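Small drinks and groceries corner opens for Ternar residents

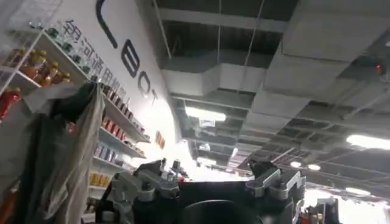
People who live in the Ternar buildings do not have to walk to the main road any more when they want a cold drink or something simple for the evening. A small shop corner has opened on the ground floor of the Cledier house, and it is open from seven in the morning until ten in the evening.

The corner is run by Mussa, a family company which already has a shop near the bus station. It serves 592 flats, and before now the nearest place to buy water or biscuits was on the other side of the railway. In winter many older residents did not like to make this walk after dark.

The shelving is white and tall, and the drinks have the best places. Small clear bottles with dark caps stand in a row on an upper shelf, with orange-coloured bottles close together just under them. There are also red bottles with white labels, and packaged goods in red and white, in white and blue and in yellow. A white wire basket is fixed above the shelves. The wall behind is white too, with big black letters painted on it and a line of Chinese characters beside them.

Mussa says that the choice of goods was made after a paper survey in March. The company put 1,000 forms in letter boxes and received 420 of them back. Most people asked for drinks first, then for breakfast things, and after this for soap and washing powder. Fresh bread was also a frequent wish, but it will not come before the summer, as the baker, Braltari, must first change the route of its morning van.

Prices are the same as in the shop at the bus station. For the first month there is a discount of 40 pence on every purchase of two drinks, also if they are different ones. It is possible to pay by card or with coins. Notes bigger than twenty pounds are not accepted in the evening.

Some residents were worried about noise under their windows. After a meeting in January it was agreed that deliveries will come only between eight and eleven in the morning, and that the van will stop at the back entrance, where the bicycles are. The door to the staircase stays locked for customers from outside, who should use the glass door on the street side.

Empty bottles can be brought back at any time during opening hours, but they must be rinsed and without caps. Cardboard is not taken, and residents are asked to carry it to the container in the yard as before.

Wishes for other products can be written on the list next to the till. Mussa will look at the list at the end of every month and will try two or three new products each time. So far the list has requests for oat milk, batteries and cat food.

The corner will be closed for one morning in June, when the floor at the entrance is repaired. A note with the exact hours will hang on the glass door.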